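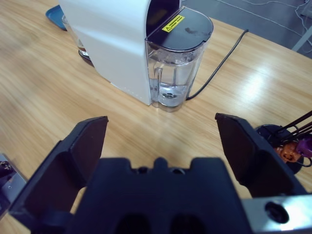
Lalit Singhal did not set out to play the tuba. In ninth grade at Brotbridge he signed up for trumpet, along with 17 other kids, and the band had room for six. "The director looked at my shoulders and handed me a case the size of a refrigerator," he says. "I assumed I was helping her move it."

He is a junior now at Brurndale, studying music education with a minor in accounting, the minor being his mother's idea. He practices in the basement of Zirnico Hall, where the soundproofing was put in for string players and the string players have since moved upstairs.

His teacher, Daina Rimkutė, has spent two years trying to get him to breathe. "Lalit had a lovely tone and enough air for half of it," she says. In November he performed his first full recital, a program of six short pieces, one of them originally for cello. His roommates came. So did his old director, who sat in the front row and, he noticed, kept an eye on his shoulders.

Singhal wants to teach middle school, an ambition that tends to stop conversation at family weddings. He spent last spring as a student aide with a beginning band whose repertoire was "Hot Cross Buns" and, for the concert, "Hot Cross Buns" louder.

"You hear 200 wrong notes before lunch," he says. "Then a kid on clarinet gets one right and looks around to see who did it."

He graduates next year. He still owns a trumpet, and plays it badly.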